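Household Skills, Handout 2
Setting Out, Nesting and Putting Away

Welcome back, everyone, and thank you for the lively talk about dish towels last time (I had no idea feelings ran so deep!). These notes cover the bowl exercise. They're meant to be kept on the counter while you practice at home, so please don't worry about getting soup on them.

Before you touch a single bowl, look at your surface. A kitchen table is lovely, but a slick one lets light plastic skate away from you the moment you reach for it, and then you're chasing a bowl instead of learning anything. I like to lay down flat cardboard first. It's cheap, it has a little grip to it, and when it gets tired you fold it up and send it off to be recycled. If one sheet won't cover the table, push two together and keep the join toward the back.

For the bowls themselves, choose three of much the same size and shape, each a different color. The color does a lot of the teaching. When I call out "pink onto green," you know at once which bowl moves and which one stays put, and you can keep your mind on your hands. Set them upright in a loose row on the far half of the table, with room between them for your fingers – a good hand's width is plenty.
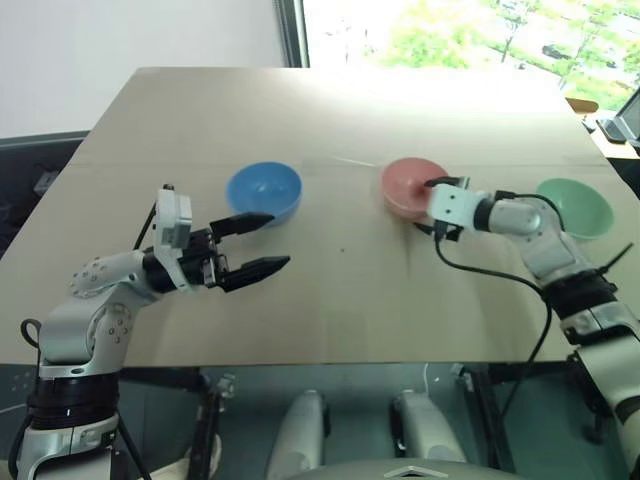
Now for the lift. Take hold of the bowl by its rim, with your thumb on the inside and your fingers on the outside, and go gently. People tend to squeeze. A thin plastic rim will bend if you pinch it hard, and a bent rim makes for a crooked landing. Raise the bowl straight up until it clears its neighbors, carry it across, and lower it so that the bottom goes in level. If it tips, lift it out again and start over. There's no prize for rescuing a wobbly one halfway down.

Work with whichever hand is nearer. This feels strange to the strongly right-handed among us (I'm one), but reaching across your own body is how sleeves end up in the gravy. Let the idle hand rest open and ready, and bring it in to steady the stack.

Then do the whole thing backward. Unstacking is the part most of us rush, and bowls do love to cling to each other. Hold the lower one still, give the upper one a small turn, and up it comes – no yanking, please.

Practice for next time: 27 lifts with each hand, spread over as many days as you like. Change the order of the colors now and then so that you don't fall into a rut. After that, try it with your own cereal bowls, if you're feeling brave, and bring your questions along. We'll be in Room 112 of the Zavala building, and we'll start on lids.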